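### 3.2 Hooded garments

Outerwear was the least uniform category in the Umala household survey. Of the 74 garments recorded, hooded jackets varied most in their folded outline, and the sequence used for shirts could not be carried over without change. Folding took place on beds — the surface most households preferred.

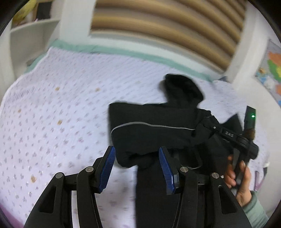

**Figure 4.** Hooded jacket, partly folded, on a printed white sheet.

Hoods were treated as a separate stage of the fold. Bringing the hood down too early added bulk near the collar and left the finished stack uneven. Dark fabric also made layers hard to tell apart; on the black jacket in Figure 4, the thin light-grey piping gives a clearer line to follow than the folds themselves. Garments without such trim were coded by outer edge alone.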